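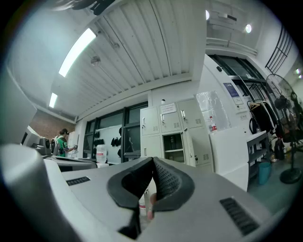

Colteck pulls hand-held grippers from training floor after finger injuries

GELHAM, August 25, 2021 - Colteck has taken 13 hand-held grippers out of use at its Gelham workshop after two workers had their fingertips pinched between the padded fingers of the tool. Neither injury was serious, the company said. Both workers were treated on site and finished their shifts.

The grippers are used to record how people pick up and handle small parts. An operator carries the tool by hand and performs a task with it, and the recordings are later used to teach robot arms to do the same job. Colteck has been running the work in Gelham for its customer Ingvarsson, which makes valve and pump fittings and wants to automate part of its sorting line.

According to an incident notice given to staff, the first injury happened when an operator was clearing a small plastic part that had turned sideways between the fingers. The trigger had been released and the tool should have stayed open. It closed instead. A second operator was pinched on a different unit five days later while setting a part in place by hand.

Alper Kılıçarslan, who manages the Gelham site, said the fault was traced to a return spring inside the handle. On a worn unit the spring can catch on the edge of its seat and hold the fingers partly open. A small knock or a change of grip is enough to free it, and the fingers then snap shut with no movement of the trigger.

"People get used to the tool and they treat it like a pair of pliers," Kılıçarslan said. "With pliers you know your own hand is doing the closing. With these, when the spring hangs up, you don't have that. We should have caught it after the first one."

The first injury was written up as operator error and the gripper went back into use the same afternoon. It was only after the second report that both units were opened and compared. The same wear mark was found in each. Technicians then checked the rest of the stock and found early signs of it on almost half of the tools.

The padding on the fingers kept the injuries minor, the notice said, but it also made the fault harder to spot. Operators had reported a soft click from some of the units in the weeks before, and the click was put down to the pads settling after they were replaced. Those reports were logged as comments on the daily sheets and were not passed on to the maintenance bench.

Colteck assembles the grippers itself from a mix of bought and printed parts. The springs come from an outside supplier, which the company did not name. Kılıçarslan said the springs met their specification and the problem was in the shape of the seat, which was changed in the spring of this year to make assembly faster. Grippers built before the change have not shown the fault.

A new seat with a deeper lip has been drawn up and test parts have been made. Each repaired gripper will be opened and closed by a test rig overnight before it is handed back to an operator. The company is also adding a small lock on the side of the handle that holds the fingers open while a part is being placed or cleared.

Until the repairs are finished, operators have been told not to put their fingers between the gripper fingers for any reason. Parts are to be set down on the bench and picked up from there. A jammed part is to be pushed out with a plastic rod, and the gripper is then to be handed in for a check, even if it seems to be working normally.

Recording has continued on the older units, but at a slower pace. Kılıçarslan said the site was running at less than half its normal output and that some operators had been moved to reviewing and labeling earlier recordings. No one has been sent home without pay, he said.

The recordings made with the faulty tools are being looked at as well. In some of them the fingers close before the trigger signal does, and those will have to be thrown out or done again. Kılıçarslan said 81 sessions had been flagged so far and that Ingvarsson had been told to expect a delay. He did not say how long it would be.

Ingvarsson said in a short statement that it had been kept informed and that no equipment on its own premises was affected.

Colteck's other site, in Iltberg, uses a different gripper with a motor drive and no return spring. Work there has not been interrupted, though staff have been given the same notice and asked to report any tool that clicks, sticks or moves unexpectedly. Reports now go directly to the maintenance bench at each site, and a gripper named in a report stays out of use until it has been opened and signed off.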